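Garage Odds and Ends: Car Care Tips From My Driveway
Posted 8/16/23

I get a lot of notes asking what I do to keep my old wagon going, so I've finally put the small stuff in one place. Most of it you can do in your own driveway in old clothes. The big jobs still go to Rüdiger Kettler's shop across town, and he's welcome to them!

Start with the tires. Check the pressure first thing in the morning, before you've driven anywhere, and go by the number on the sticker inside the driver's door. The one on the tire itself is the maximum (I went by that for years, and wondered why the ride was so hard). While you're down there, run your hand lightly over the tread. If it feels like saw teeth in one direction, write it down and mention it at your next alignment.

Wiper blades. Before you buy new ones, wipe the old ones with a rag and a little rubbing alcohol. You'll be amazed at the black gunk that comes off. If they still streak after that, go ahead and replace them, both sides together. Lay a folded towel on the windshield while the arms are bare, in case one snaps down on you. Dörte Albers wrote in to say she learned that one with a cracked windshield, poor thing.

Battery terminals get that crusty white or bluish fuzz on them. Engine off, gloves and glasses on, negative cable off first and positive second. Mix a spoonful of baking soda into a cup of water, dab it on with an old toothbrush, let it fizz, then rinse with a bit of clean water and dry everything well. Positive goes back on first. I finish with a thin smear of petroleum jelly. Keep the baking soda out of the battery itself, and have your radio code handy if your car is the kind that asks for one.

Floor mats! Take the rubber ones out, hose them down, scrub with dish soap and a stiff brush, and hang them over a fence. Please don't use anything shiny on them, especially on the driver's side. A slick mat under your heel is no fun at all. For the carpet ones, vacuum in two directions, and go after salt stains with equal parts white vinegar and warm water, blotting as you go.

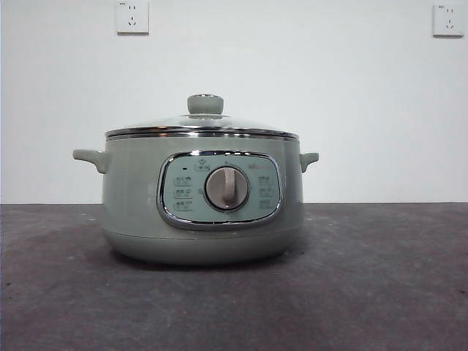
Countertop cooker with the lid on.

Now, smells. If the car smells musty when the air conditioning comes on, look at the cabin filter before you spend a dime on sprays. On my wagon it's behind the glove box and takes maybe five minutes. Leaves, fluff, one time an entire mouse nest — I wore gloves for that. Note which way the airflow arrow points before you pull the old filter out. For spilled milk, get to it the same day with an enzyme cleaner and give it plenty of time to work.

Foggy headlights clean up pretty well with a polishing kit. Tape off the paint around them first. Begin with the coarser paper in the kit and work your way up to 3000 grit, keeping the surface wet the whole time, and then put on the UV sealer. Skip the sealer and they'll be yellow again in no time. Toothpaste works a little bit, for a little while, and makes a mess.

I keep a spiral notebook in the door pocket with every fill-up, oil change and odd noise in it. Dirk Frerichs thinks I should use my phone, but the notebook has never needed charging. It's also handy when you go to sell, and buyers do like to leaf through it.

One more on lug nuts: if you've had a wheel off, check the torque again after the first 50 miles or so, using the figure in your owner's manual. A torque wrench is worth buying, or borrow one from a neighbor like I did until Waltraud Haberkorn wanted hers back.

Next time I'll get into door seals and squeaky hinges. If you've got a good trick for getting pine sap off a hood without hurting the paint, leave it in the comments, as I park under two big ones and I'm losing the fight.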